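How to Schedule a Week of Social Posts From Your Phone Without Regretting It

Sunday, May 21, 2023

Every scheduling app promises you can run your accounts from your pocket. I've tested enough of them to doubt that. Most were clearly designed on a big monitor and squeezed onto a small screen afterward. Still, if the phone is what you have, you can get a week of posts lined up. I'm using Mornutwood for these steps, on the free plan, but Mastholm works almost the same way with the buttons in different corners.

What you need first

Have your post text written before you open the app. Use your notes app, or email it to yourself. Mornutwood's composer has lost my drafts when a phone call came in, and the "autosave" they advertise seems to save when it feels like it.

You also need the passwords for each account you plan to connect. The app says it can "detect" your accounts. It found one of mine and missed the rest.

Step 1. Connect your accounts

Open Settings, tap Channels, then Add Channel. Pick the network and log in. You'll get a permissions screen, and you should read it. Mornutwood asks to post on your behalf, which is fair enough, but it also asks for your contacts. Turn that one off. Posting works fine without it, whatever the pop-up says about a "richer experience."

The free plan allows 4 channels. A page and a personal profile on the same network count as two.

Step 2. Set the time zone by hand

Don't trust the automatic setting. Mine was still on the time zone from a trip in January, and a week of morning posts went out in the middle of the night. Go to Settings, General, Time Zone, and choose your city. Close the app all the way and open it again, then check that the change stuck.

Step 3. Paste in your first post

Tap the plus sign and paste your text. Watch the character counter if you're posting to more than one network. It shows the limit for whichever channel you picked first and keeps quiet about the others, so put the strictest one first.

Ignore the "Improve" button. I tried it on ten posts and got back ten posts with more exclamation points.

Step 4. Add your photo

Tap the paper clip and choose from your camera roll. Keep the photo under 40 MB or the upload bar will sit there forever with no error. Then tap the preview and look at the crop for each network. The default crop goes for the middle, so anything you care about near the sides may be gone.

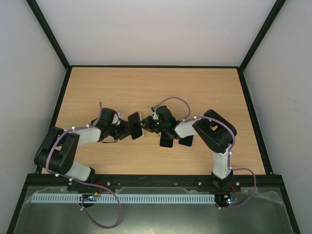
Step 5. Pick the time yourself

You'll be offered a "Best Time" slot. I wanted to know where that comes from, so I went looking in the help pages, and the best I could find was a line about "audience signals." A brand-new test account with no followers got a Best Time too. Tap Custom and enter a time when you know your readers are awake.

Step 6. Check the queue

Go to the Queue tab and pull down to refresh. Open each post and confirm three things:

The date
The channel
The link, by tapping it

If a post shows a gray clock, it hasn't reached the server yet. Stay on Wi-Fi until the clock turns green. A gray post won't go out, and you won't get a warning.

Repeat steps 3 through 6 for the rest of the week. The free plan holds 100 queued posts, which is plenty.

If a post fails

Error 1376 means the network has logged you out. The app suggests reinstalling. Skip that and reconnect the channel in Settings, then open the failed post and tap Retry. Any other error, I'd delete the post and make a new one.

Should you pay for the upgrade?

The paid plan adds more channels and a reports page. The reports show the same numbers you can see for free on each network, in nicer colors. I'd hold off unless you've run out of channels.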